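The Bolster

Shirley Birkett catalogued her aunt's house at Braketstead in the order the rooms were built, starting with the kitchen and ending with the sleepout. The sheet had columns for item, material, condition and destination. By the Saturday she had reached line 286.

Line 287 was a bolster. Red chenille, full length, printed in white with double happiness characters and the words THE BIGDAY, the last two run together. Condition: good. She left the destination blank.

Her aunt had never married. Shirley had known her for 43 years and considered this an established fact. The bolster had been in the linen cupboard, behind two boxes of Vama preserving jars, inside a zippered bag. A grey fleece had been folded over it to keep off the dust. The fleece had a seam down the middle, where two narrower pieces had been joined. The stitching was her aunt's: short, even, slightly over-tensioned.

She put the bolster on the spare bed and left the fleece where it fell. 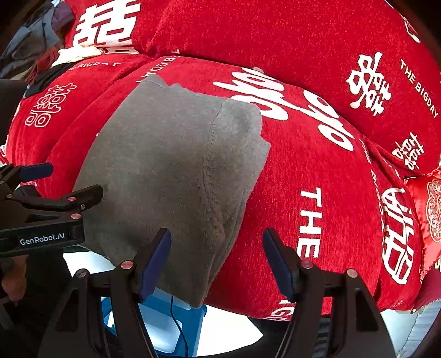
The cupboard held nothing else from the same period. Shirley checked the shelf liner, which was newspaper, and found a page from a June more than thirty years gone. It carried the shipping arrivals and an advertisement for Drudari floor wax. She recorded the month on the sheet, under remarks.

At four o'clock she rang her mother.

"Red," her mother said. "With the writing on it."

"You've seen it."

"I was with her when she bought it. She paid too much."

"Whose wedding was it for?"

Her mother put the phone down on the bench. Shirley heard the kettle being filled – eleven seconds, at that house's water pressure – and then the phone being picked up again.

"His ship went to Fremantle," her mother said. "Is the fleece still with it?"

"Yes."

"Keep them together."

Shirley went back to the spare room and smoothed the fleece along its seam. Under material she added: grey fleece, one, associated. Under destination she wrote her own address, including the postcode, and moved on to the towels.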